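Avance opens second collection station at Skurkmont site

5 Apr 2023

Avance has opened a second collection station at its Skurkmont site, doubling the space set aside for recording two-armed handling tasks. The recordings will be used to train Haltorero, the control model the company is developing for light packing and sorting work.

The station follows the layout of the first. Two arms with parallel grippers work across a plain white table, and operators guide them through each task by hand controls in an adjoining room. Every run is stored as a complete example, with camera views and joint positions kept together under one number.

Work in April is centered on small personal items, beginning with eyeglasses and their cases. Clear plastic frames were added to the object list at the request of the training group, which had found that the model performed poorly on transparent items. Cameras at the wrists record alongside a wider view of the table.

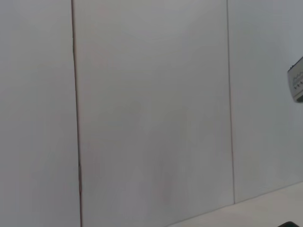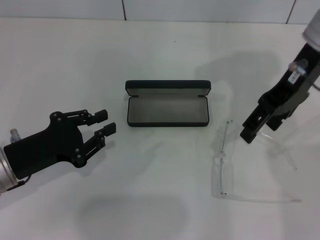
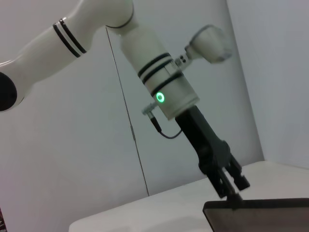
Progress to date

The Haltorero set now holds 3,008 accepted examples. A further 286 were recorded but set aside during review, most of them for gaps in the joint data. Rejected runs are kept in a separate archive and are not used in training.

Review is carried out with Kaushik, the labeling tool introduced at the site last year. Reviewers mark the start and end of each step, enter the name of the object and note whether the task was completed. Runs that end in a dropped item are accepted if the recording itself is sound - the training group uses them to teach the model when to stop and try again.

Operators work in shifts of two, with one person at the controls and the other resetting the table between runs. The starting position of each object is changed every time according to a printed schedule, so that the model does not come to depend on a single arrangement.

Next steps

Seven more object groups are planned for the new station, among them folded cloths, pill boxes and charging cables. The first station will continue with trays and containers until its current list is finished.

Avance intends to release a portion of the set to outside research groups once review is complete. Terms of access have not been settled - the company said that a notice would be posted on the Haltorero project page, together with a description of the file format and the task list.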